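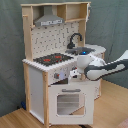 Play kitchen with gray range hood, white and natural wood.

Ticket 1162: shipping quotes wrong at checkout
March
By Celeste Aguiar
4 comments

Problem: since the Bastico update, our Vistix store quotes some customers $78 to ship a play kitchen and others $63, same zip code, same day. Status was set to "resolved" on Saturday. I have reopened it.

I was told to clear the cache. I cleared it. I was told to try another browser, so I tried another browser, and I'd like it noted that my customers are not all using my laptop. The difference still shows up on a phone that has never been logged in to the store.

What I checked next:

Product weight. Correct in Vistix, correct in the export. The box dimensions are also right, and I measured a packed carton again with a tape to be sure.

Shipping zones. One zone for the whole state, no overlaps that I can find.

Handling fee. Set to zero. The help page says the fee may be "inherited" from an older profile, but doesn't say where a person would go to look at one.
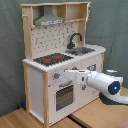 Moren wrote back that the rate engine on their side returns one price per carton size and that any second price has to be added by the plugin. They suggested turning on the request log and comparing two quotes made a minute apart.

That was the first suggestion on this ticket that could be tested, so I did it. Two carts, one kitchen each, same address. The log shows the same weight going out in both requests. The carton size does not match. One request uses our real carton and the other uses something called "default-L", which I never created and which isn't on my list of packages.
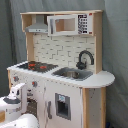

Toy kitchen, seen from the front left, with the microwave under the top shelf.

Bastico's answer was that default-L is "only a fallback" and shouldn't affect live quotes. I have a log that says it does. I attached it. The next reply asked me to clear the cache.

I then turned the plugin off and ran test carts straight through Vistix. Every quote came back at the lower price. With the plugin back on, the higher one was there again on the second try. I don't claim that proves where the bug is, but I would like someone to explain it some other way.
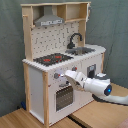 For now the plugin stays off and I am typing in the rate for large items by hand, which means orders going to the Shukla warehouse don't get a live quote at all. Please don't close this again until somebody can tell me where default-L is stored and how to delete it. A version number with "various fixes" next to it won't do.

Status: open
Shares: 0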